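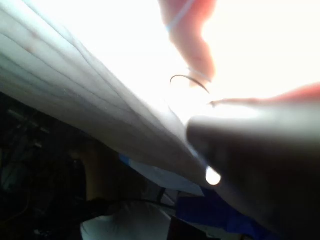
Tsehay Dinsa writes that Section 4 never says which way the fold should face when a sheet goes on the shelf, and that her stacks slide forward as a result. The fold faces out. Step 9 has been changed to say so.

## 4. Folding, checking and storing flat sheets

This section applies to Taltine flat sheets in off-white and natural, item 444. Fitted sheets are covered in Section 5. Pillowcases follow the same steps as flat sheets but skip steps 3 and 4.

### 4.1 Before you start

- Work on a clean, dry table at least 100 cm deep. A bed can be used, but the layers shift more on a soft surface.
- Place a lamp to one side of the work area. Light from the side shows creases and loose threads that overhead light hides.
- Wash and dry your hands. Hand cream leaves marks on pale cloth that may only show after storage.
- Take off rings and bracelets with raised settings.

**Caution:** Do not fold a sheet that is still damp at the hems. Hems dry last. Press the hem between two fingers and hold for a few seconds; if it feels cool, hang the sheet again.

### 4.2 Folding

1. Lay the sheet face down with the wide hem at the far edge of the table. Let the excess hang over the near edge.
2. Smooth the cloth outward from the middle with the flat of the hand. Do not pull on the corners.
3. Bring the near hem up to the wide hem. Line up the corners first, then the edge between them.
4. Fold in half again in the same direction. The sheet is now a long strip, four layers thick.
5. Run the side of your hand along the strip to push out trapped air. Light creases running the length of the strip are normal at this stage and do not need pressing.
6. Fold the left end to the middle, then the right end to the middle, leaving a gap the width of one finger. Close the strip at the gap.

**Note:** The gap in step 6 takes up the thickness of the cloth. Without it the outer layer is stretched around the inner ones and the fold springs open.

The finished fold should be soft and rounded. Do not sharpen it with an iron or a ruler. A hard fold wears through at the same line each time the sheet is stored.

### 4.3 Checking the surface

7. Look across the top layer from a low angle, toward the lamp. Check for hairs, loose threads and small specks.
8. Deal with anything found as follows:

| Found | Action |
|---|---|
| Hair or lint | Lift off with a fingertip. Do not rub. |
| Loose thread, free at both ends | Lift off. |
| Loose thread, attached at one end | Trim close to the cloth with small scissors. |
| Thread attached at both ends | Leave in place. See Section 7, Repairs. |
| Speck that brushes away | Brush away, then check the layer below. |
| Speck that stays | Unfold, treat as a stain (Section 3), wash again. |

**Caution:** Never pull an attached thread. It can gather the weave along the full width of the sheet, and the gather will not wash out.

A thin dark hair on pale cloth is easy to mistake for a pulled thread. Touch it lightly. A hair moves freely; a pulled thread drags the cloth with it.

### 4.4 Storing

9. Place the folded sheet on the shelf with the rounded fold facing out and the open edges toward the back.
10. Limit each stack to a height of 200 mm. Taller stacks press hard creases into the lowest sheets.
11. Put newly washed sheets at the bottom and take from the top, so that all of them see equal use.

On Plotia open shelving, cover the stack with a cotton cloth. Plastic covers hold moisture and should not be used – this includes the bag the sheet was sold in. Bare wood shelves should be lined with plain white paper. Replace the lining when it yellows.

Sheets kept in storage for long periods should be taken out in October and refolded along different lines. Fold in thirds at step 4 instead of in half, then continue from step 5.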